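How to bring a robot arm onto a packing bench without making the job worse

Most guides to small-scale automation are written by people with an arm to sell you. I have none to sell. I ran the hand-finishing and packing room at Adelgate for long enough to see one arrive, get switched off, get switched on again and finally settle into a job nobody had planned for it. What follows is the order I would do things in now. If you are hoping to read that the payback is quick and the staff will love it, the supplier's brochure covers that.

Before you start

You need a task, written down, by a person who does it. A department is too big, and so is "packing". At Adelgate the first proposal said the arm would "support basket handling", and three months later we were still arguing over what that meant. Angeliki Politis, who had done the job for years, wrote it out on one side of paper: pick up the basket, turn it, check the rim, set it down facing the right way, put the small part beside it. Every quote we got after that was for something we could check.

Step 1. Time the whole job, including the dull parts

Stand at the bench for a full shift and write down what takes time. Do it in the morning and again after lunch, when the pace drops. In our room the lifting and placing took far less of the day than anyone in the office believed. Hunting for labels, waiting for the trolley and redoing other people's stacking took the rest. An arm fixes none of those. If lifting turns out to be a small slice of your day, stop here and buy a second trolley.

Step 2. Try the awkward item first

Suppliers like to demonstrate on a box. Bring them your worst item. Ours was anything woven: it flexes, no two have the same rim, and a grip that holds one will slide off or crush the next. A basket standing on its edge in a little wooden stand is a fair trial, with a plain wooden cube nearby for something easy to compare it with. Give the arm both on the same day and write down both results.
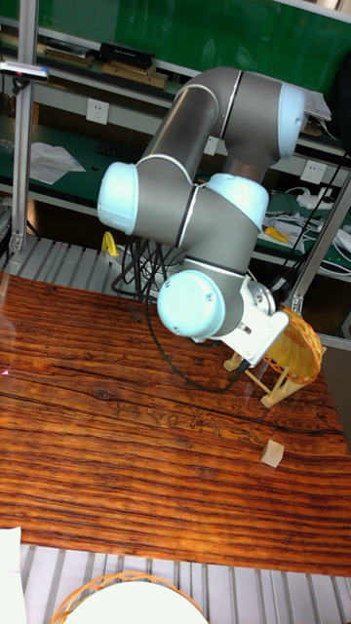
Ask who will be moving the item back to its starting place between attempts. In the trials I sat through at Citeck it was always a person, and that person's time was never in the figures. Reginald Tran, who did our costings, added a line for it. The supplier asked him to take it out again. He left it in.

Step 3. Run 100 attempts and keep the sheet

A demo of five good picks tells you very little. Ask for 100, with no adjustments partway through, and have one of your own people mark each as fine, dropped, damaged or needed help. "Needed help" is the column to watch. Our arm placed the item properly in 60 of them. The sales engineer called this a strong base to build on. Angeliki asked what would happen to her if she put 60 baskets out of 100 on the shelf the right way up.

To be fair to the machine, it got better once the stand was changed and the speed brought down. But the changed stand had to be loaded by hand, and the loading was a new job that appeared on nobody's description.

Step 4. Settle the new jobs before the arm is switched on

Write a list of every task the arm creates. Ours looked like this:

Loading and straightening the stands
Clearing a stopped cycle and restarting it
Wiping down the gripper
Checking cables at the start of the shift
Filling in the fault sheet
Explaining to visitors why it has stopped

Put a name and a number of minutes against each line. If the same name comes up every time, that person has been given a second job, and you should talk about pay before you talk about training. At our place this was left until May, well after the arm was running, and it cost more goodwill than the arm itself cost money.

Step 5. Decide who can stop it

Anyone at the bench should be able to stop the arm without asking, and nobody should have to explain a stop on the spot. Write that down and have the manager sign it. The first version of our rules said a stop must be "justified to the shift lead". Within a week people were letting it run when they had doubts, which is exactly what you don't want.

Do your supplier's safety assessment with the real layout, too. "Collaborative" describes the arm, and a gripper or a sharp part can still hurt you however gentle the arm is. Have a competent person look at the whole setup – arm, tool, part, table – before anyone works beside it. 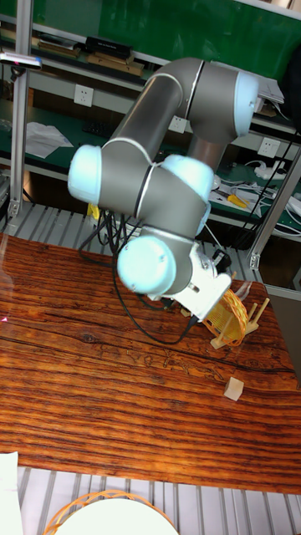 Will an arm like this replace the people at the bench?

It didn't replace anyone outright at Adelgate, but two people who left were not replaced, and the work they did was shared out. Ask your management for their plan on this in writing, and ask before the purchase order goes in.

Step 6. Review it after a season, with the option to say no

Pick a review point and agree beforehand what result would send the arm back. Without that, every poor month becomes a reason to spend a little more. The Tromelton site went through almost a year of new fingers, new software and new stands, each one approved because of the money already gone.

Take to the review the attempts sheet, the list of new jobs with real minutes filled in, and a short note from each person on the bench. Leave out the Voicu dashboard or whatever your supplier provides. Ours counted a cycle as complete when the arm returned home, whether or not there was a basket where the basket should be.

Our arm now does one thing, moving small rigid parts during the late shift, and it does that well enough. The baskets went back to being done by hand. Angeliki trains the new starters on both, and she did get the pay rise, after asking twice.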